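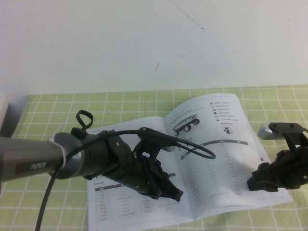 July, late evening. Our page-turning project is now in its second month and I want to write down where we are, so that I do not have to remember it all when the report must be written. The task for the summer course is easy to say: two arms, one printed booklet, turn a page and lay it flat. The booklet lies open on the light green checked cloth with a gripper on each side, and its right page stands up a little near the spine. I used to think of this as a fault of the paper. Now I think it is the most useful thing in the whole set-up, because a finger can get under a page that is already a little up.

We did 7 tries in the afternoon session with the new starting position. Two of them were good. In the others the finger came down too far from the corner and pushed the paper instead of taking it. I wrote "pushed" five times in the log, one under the other, and it looked like a punishment from primary school.

The new starting position is one that I proposed myself, so I was a little ashamed. The old one was lower and came from the side. Mine comes from above and gives the operator more room for the wrist, but it also gives more room to make a mistake in the depth. It is hard to judge depth when you sit behind the arms and look over them. I moved my chair 2 times and then I moved it back.

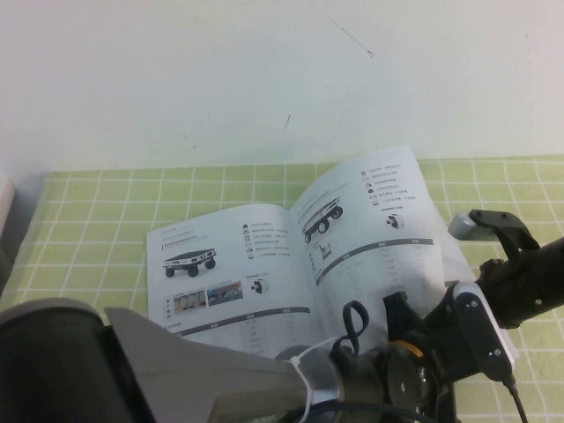
After the break I tried to go slower, and I lost my patience sooner. My teacher in the first semester told us that slow is not the same as careful, and I understood it today with my hands. When I go very slowly the arm makes small steps, and with each small step I correct, and then I correct the correction. In the recording it looks as if the robot is nervous. We will keep those recordings anyway, marked as failed, in the Fasex folder. (Fasex is what our group calls the page task. The other group has Drinance, with cups and spoons, and I am sometimes jealous of them. A cup stays where you put it.)

The count stands at 254 episodes, good and bad together. For the Echeverri round in September we need 300 that we can use, so the real distance is bigger than it looks. I made a small table in my notebook of how many good ones per session we would need. I did not like the result and I made the table again with more sessions in it.

Then there was the discussion on cameras, which took longer than the tries. I wanted to train first with only the fixed view. It is clean, it shows the table and most of the booklet, and the files are smaller. I had prepared my arguments in English the evening before, with two new words that I did not manage to use. 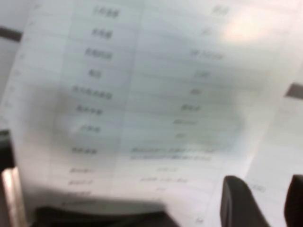

The girl from the other group disagreed with me. In her opinion the wrist view looks useless to a person but is worth keeping for the network, because it changes most in the last centimetres, and the last centimetres are where we fail. She said that with the spoons they left it out for a week and had to start again.

I had no good answer to this. Letters that I cannot read do not matter if the only question is where the edge of the sheet is. We decided to train both ways on the same episodes and compare, on the old Astis computer, which is free at night. It will take longer and I will have to come early to see if it stopped.

I also thought a lot about light today. Glare on white paper is a trouble, and the shadow of the fingers is perhaps a help, as it tells how near they are. I would like to change one lamp and see, but if we change the light now, the earlier episodes will not match the later ones. So the lamps stay.
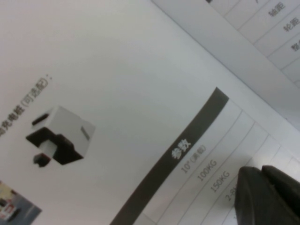 Should we use the same booklet for every episode? For now I would keep it, and bring a second one with thicker paper only when the first task works most of the time.

I know this makes our result smaller. A jury can ask if the robot has learned to turn pages or only to turn this page, and they would be right to ask. But I prefer to show one thing that works.

For tomorrow: clean the cloth from wrinkles before the first try, write the starting position on the wall plan, ask for the key to the lab from 8 in the morning. Also look up the difference between "grip" and "grasp", as I have used both in the report and I suspect that one of them is wrong.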